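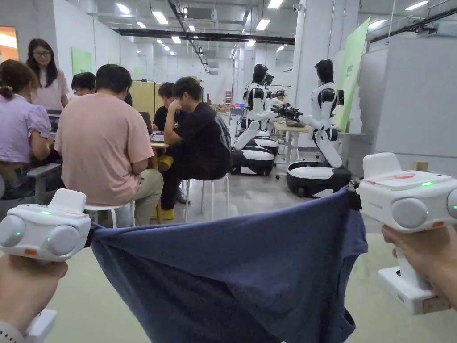
Members building a pair of hand-held grippers in the Cirnudholm shared workshop are asked to prepare both the tool and the work surface before any trial with fabric. The guidance on this page applies to the Insaurralde pattern, in which the printed body is fixed above a handle and a clip-style jaw closes on the material. A dark cloth held by its edge between the two units, with slack left in the middle, is a suitable first load. The indicator lights should show green on both units, left and right, before the cloth is lifted. A unit that does not light should be returned to the bench and its battery lead checked.

Last updated: January

Workshop > Tips and Practice > Home-Built Automation > Grippers and Cloth

Search this section Enter keyword Go

Preparing the jaws

Printed jaws leave the machine with a fine ridge along the closing edge. This ridge should be removed with a flat file and then with fine abrasive paper, working in one direction only. Jaws that have been filed across the edge tend to catch on knitted fabric and pull threads. Once smooth, the jaw should be opened and closed 100 times by hand before the motor is connected. Any stiffness at that stage is usually a sign that the pivot screw has been overtightened.

Finger pads may be cut from bicycle inner tube or from the black sheet kept in the Clunport drawer. Pads are attached with contact adhesive, applied thinly to both faces and left until tacky. Members should not use hot glue for this purpose. It softens near the motor housing, and the pad will creep out of line.

Preparing the surface

Cloth work is best carried out on a surface covered with plain fabric. A bare tabletop allows the jaw tip to skid, and thin garments are difficult to pick up from it. The cover should be pulled flat and clipped at the edge. Clips belong on the far side, where the handles will not strike them. Small wrinkles in the cover are acceptable. Folds large enough to be pinched along with the garment should be smoothed out before each trial.
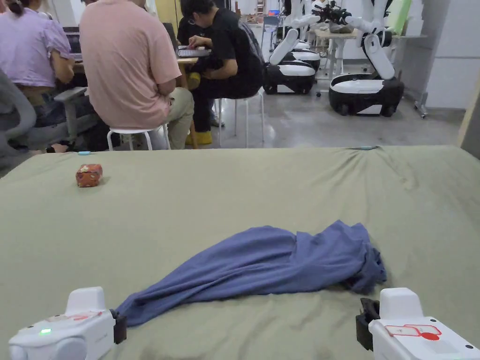 Blue cloth on a green cover, with the left jaw closed on its narrow end.

A twisted garment should be taken first at its narrowest point. The second jaw remains open until the first has a firm hold, and is then brought to the gathered part. Javiera Yáñez, who maintains the Nusance bench, recommends 3 slow lifts with each new fabric, followed by an inspection of the pads for lint. Lint is removed with masking tape. Solvents must not be used on rubber.

Storage and care

Handles are to be wiped down after use and the units stored with the jaws open, so that the pads do not take a set. Batteries should be removed if the units will stand idle for more than 5 days. Replacement pads, screws and springs are issued on request, and members are asked to write the size of the part taken on the sheet inside the cupboard door.

Questions concerning the printed parts should be addressed to Gervasio Orellana at the tool desk, which opens at 10 a.m. Members wishing to alter the jaw drawing should save their version under a new file name and leave the original unchanged.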